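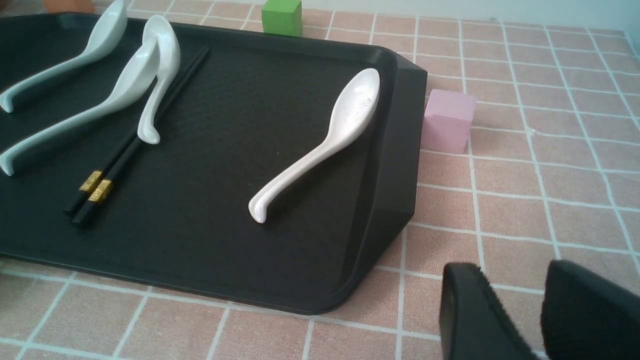
手首カメラから見た卓上。黒い盆、白い陶器のれんげ、黒い箸。右下がグリッパの指。

作業ノート 2026年5月3日
食器整列セル 機材購入の検討(Mimirari班)

日曜だけど出てきた。静かで、見積書を机いっぱいに広げられるのがいい。今日は手を動かすのと購入計画を詰めるのを交互にやったので、メモも行ったり来たりする。読みにくいところは月例の前に直す(たぶん)。

■ まず金額

今期、機材に使える残りは607千円。Melurさんが先週確定してくれた数字で、税・送料・通関の手数料まで全部込み。ここから足が出ると来期に回される。前に書いたページの金額は古いので見ないこと。

候補は次のとおり。

・グリッパの交換用指先(Utent、平行開閉用)
・手首用の小型カメラ(Villca)
・卓上の照明まわり
・食器類の買い足し
・予備のケーブル、コネクタ、固定具

全部欲しい! が、全部は入らない。入らないのは先週の時点でわかっていて、それでも並べてみると楽しくて、午前中の半分はカタログを眺めて終わった。Utentの新しい指先、断面図がきれいで見入ってしまう。裏側の逃がしがちゃんと斜めに切ってあって、取付ねじに工具がまっすぐ入る。こういうところに気が回っている図面を見ると、それだけで会ったことのない設計者に握手しに行きたくなる。

■ 指先

優先順位の一番上。れんげの柄は曲がっていて、置いた向きで高さが変わる。柄の先が盆に触れて椀のほうが持ち上がっているような姿勢だと、どこを挟むかで安定がまるで違う。表面は釉薬でつるつる。箸は箸で細く、二本がそろって置いてあると間に指が入らない。同じ指先で両方いけるのが理想だが、理想に合わせて買うと高い。

Utentから出ている見積は二案。

A案:指先を標準品で3組。表面のパッドは汎用のもの。納期は短い。
B案:指先をうちの寸法に合わせて作ってもらう。パッドの溝の向きと深さを指定できる。納期は最大14週。

B案、魅力的なんですよ。溝の向きを自分で決められるのは本当に嬉しい。柄の丸みに沿わせるか、柄を横切らせるかで引っかかり方が変わるはずで、それを確かめるだけで一か月遊べる。遊ぶと書いたら怒られるか。検証できる。

ただ納期が長い。今から頼んで最悪の場合、8月の公開日に間に合うかどうかがぎりぎりで、間に合ったとしても調整の時間がない。Zulkifliさんに電話で相談したら、「標準品を先に入れて、パッドだけ自分たちで切って貼れば溝の検証はできるでしょう」と即答された。そのとおりだった。パッドの材料はシートで買えるし、カッターも型紙もある。自分で切ったほうが試す回数も増やせる。溝の向きが決まってからB案を来期の予算で頼めば、仕様書もずっとまともなものになる。

ということで指先はA案に傾いている。決めきる前にGordonさんの意見を聞く。取付面の規格が今の本体と本当に合っているか、型番の末尾が一文字違うのが気になっている。カタログの脚注には互換と書いてあるが、脚注は脚注なので、Utentに図面をもらって現物をノギスで当てる。

■ カメラ

Villcaの小型カメラは見積を取り直し中。欲しい理由をちゃんと言葉にしておかないとMelurさんに通してもらえないので書く。

手首に付けると、対象にぐっと寄ったとき指先と対象が同じ画の中に入る。挟む直前の位置関係がそのまま見えるのが強い。今日も手首側の映像をずっと横に出していたが、箸の金色の帯がよく目印になるのに気づいてひとりで喜んでいた。帯は太いほうの端の近くにある。細い黒い棒が黒い盆に乗っているという、見分けるにはかなり意地悪な組み合わせなのに、帯の位置が取れれば向きの手がかりになる。食器の飾りがこんなに役に立つとは。

一方で、盆が大きいので寄ると端が画に収まらない。盆の縁を基準に座標を取る方法は、寄った状態では使えない場面が出る。

・画角の広いレンズにする
・少し引いた位置で盆全体を先に見てから寄る
・上にもう一台、固定のカメラを置く

広いレンズは周辺の歪みが増えるので較正に手間がかかる。先に引いてから寄るのは時間がかかるが、お金がかからない。固定カメラは確実だが、カメラ本体に加えて支柱と固定具と長いケーブルが要る。ケーブルの値段を毎回甘く見て毎回驚いているので、今回は最初から入れた。

Syafiqahさんは固定カメラ派。引いてから寄る動作を毎回入れると、一日分の回数に直したときの差が大きいというのが彼女の意見で、説得力がある。購入するなら手首用と固定用で2台、型番はそろえる。そろえておけば片方が壊れたとき入れ替えられるし、較正の手順書も一本で済む。学校向けの値引きがあるかPillance経由で聞いてもらっている。返事は連休明け。

■ 照明(お金を使う前に試すこと)

れんげの反射は相変わらず手強い。釉薬が光を拾うので、白い面の中にさらに白い筋ができて、そこで輪郭が割れる。盆のほうはつや消しの細かいざらつきがあって、ほとんど光らない。この対比は助かる。盆をつや消しの黒にしておいたのは正解だった(選んだのはFaizalさんです、私は木目のを推していました。すみません)。

照明の候補は拡散板付きのパネル。カタログで見るとどれも立派だが、値段も立派。発注の前に次を試す。

・今ある照明に薄い紙をかけて当てる
・照明の位置を横にずらし、反射の筋が柄の側に逃げるか見る
・露光を下げて、盆と箸の差がどこまで残るか見る

三つめは期待していない。露光を下げると黒い箸が黒い盆に溶けてしまうはず。でもやらずに決めると後で気になって眠れないのでやる。

紙の件は今日少しだけ手をつけた。切ったトレーシングペーパーがまっすぐ留まらず、結局クリップを探し回って時間切れ。続きは火曜以降に。固定具の欄にクリップを足した。こういうものこそ予算に入れておくべきだと毎回思う。

■ 食器の買い足し

ここは金額が小さいのに話が長くなる。

れんげは白の中にも色味の差がある。青みのある白と、クリームがかった白が混ざっていて、並べるとはっきり違う。最初は同じ型で買い直そうと思っていたが、Syafiqahさんに止められた。色味がばらついているほうが認識の練習にはいいし、実際の食堂の引き出しはもっとばらついているという。たしかに。うちの台所もそうだ。買い直しはやめて、違う形のものを足す方向に変更。

足したいもの:
・柄のまっすぐなれんげ(持ち上がり方の違いを見たい)
・木の箸(黒い箸と摩擦を比べたい)
・縁の低い小皿
・つや消しのれんげ。これがあれば照明の問題だけを切り分けられる

最後のつや消しのれんげは今回の買い物で一番楽しみにしている。金額でいえば一番小さい部類なのに、わかることが多い。形が近くて表面だけ違うものが手に入れば、反射でつまずいているのか、形でつまずいているのかがすぐ出る。道具街を歩いて探すつもり。通販だと表面の感じがわからない。

陶器は割れるので予備も見込む。割れたら箒とちりとり、素手で拾わない。新しく入る学生さん向けの紙に書き足すこと。

■ 盆の扱い

持ち手側が斜めに立ち上がっている形なので、その近くに物があると指の進入角が限られる。クリーム色のれんげがちょうどそちらを向いていて、これをどちらから取りに行くかで昼にZulkifliさんと長話をした。私は柄の先の側から入りたい。彼は椀の根元を上から、という意見。どちらの案でも、持ち手の立ち上がりに指の外側を当てないための余裕が要る。

これが購入に関係するのは、指先の外形の話につながるから。A案の標準品は今の指より外側がわずかに張り出している(カタログ値)。張り出しがあると持ち手の近くで窮屈になる。買う前に厚紙で同じ外形を切って、今の指に当てて手で動かしてみる。これは明日にでもできるし、無料。

盆をもう一枚買う案もあった。持ち手のない平らなもの。Faizalさんいわく、難しいほうの盆で動けば平らなほうでも動くだろうから後でいいとのこと。私もそう思うので保留に入れる。公開日に平らな盆が必要になったら食堂から借りる。

■ 立方体

緑と薄いピンクの木の立方体は、そのまま使い続ける。買い足しなし。ピンクのほうは下のタイルと色が近く、境目が出にくい。検出が弱いところを見るにはちょうどいい相手なので、あえて塗り替えない。緑は素直。目地の白い線が格子になっているのも、距離の見当をつけるのに重宝している。

ちなみに机の面を無地の板に替える見積も前に取っていた。取り下げます。タイルのままで困っていないし、目地に慣れてしまうと無地のほうが心細い。浮いた分はケーブルへ。

■ 配分の案(Melurさんに見せる用の下書き)

一番大きいのがカメラと支柱まわりで、全体の半分弱。次が指先。照明は紙の試験の結果が出るまで枠だけ確保して発注しない。食器と消耗品は細かい領収書になるので、まとめて一枠にしてもらえるか相談する。

残しておく額についてはGordonさんと意見が分かれている。彼は毎期必ず何か壊れるのだから、もっと残せと言う。私は今期のうちに指先の予備を多めに買っておくほうが実質的な備えになると思っている。前の期にコネクタが一個足りずに何日も止まったのは痛かったので、Gordonさんの気持ちもよくわかる。折衷で、コネクタとケーブルの予備は今期の発注に最初から入れ、その上で少額を残す。これなら両方の顔が立つ、はず。

送料の扱いに注意。Utentは送料別、Villcaは込み、Pillance経由にすると手数料が乗る代わりに請求書が一枚にまとまる。請求書が一枚になるありがたさは、まとめて処理したことのある人ならわかると思う。手数料を払ってもPillanceにしたい。Melurさんもおそらく賛成してくれる。

見積の有効期限が会社ごとに違うので、発注日は一番早い期限に合わせる。カレンダーに入れた。

■ リースはどうか

Faizalさんから出た案。カメラは借りられないのか、という話。調べてみたら短期の貸出はあるにはある。ただ手首に付けるものは取付穴を追加したくなるのが目に見えていて、借り物に穴はあけられない。固定カメラのほうだけ借りる手はある。でもそれだと型番をそろえる利点が消える。今回は購入で進め、公開日だけ大きな表示器を借りる方向に使う。表示器は来た人に手首の映像を見せるためのもので、これは絶対にやりたい。指が器に寄っていくところを大きく映したら、子どもも大人も立ち止まると思う。自分が毎回立ち止まって見てしまうので。

■ 確認待ち・宿題

・Utent:指先の取付面の図面(私)
・Utent:A案のパッドだけ追加購入できるか(私)
・Villca:再見積、レンズ別売りの場合の価格(Syafiqahさん)
・Pillance:学校向け値引きの有無、手数料の率(Melurさん)
・指先の外形を厚紙で切って当てる(私とZulkifliさん)
・紙の拡散試験の続き。クリップを買ってから
・道具街でつや消しのれんげを探す。領収書の宛名に注意
・表示器の貸出、8月の空き状況(Faizalさん)
・残す額の最終案(Gordonさん、私)

追記(夕方):
Gordonさんから返信が来た。型番末尾の一文字は表面処理の違いで、取付寸法は同じだと思うとのこと。ただ彼も現物は触っていないので、図面をもらう件はそのまま進める。ついでに、パッドを自分で切るなら接着剤ではなく両面テープで始めたほうが貼り替えが早い、と教えてもらった。手持ちのテープの幅を測ったら指先の幅に少し足りない。幅広のものを消耗品の枠に追加。

厚紙の件、我慢できずに帰り際に一枚だけ切ってみた。線がよれて使い物にならず。明日ちゃんと定規を使って切る。

関連ノート
・指先パッドの材料くらべ(シート材の切り方メモ)
・手首カメラの較正手順 書きかけ
・前期の機材購入 反省と領収書の整理
・箸のつかみ方 向きと姿勢の分類
・公開日の展示案 第一稿

Mimirari班 作業ノート|内容についての連絡はSyafiqah Chongまで|© Mimirari班|ページの先頭へ戻る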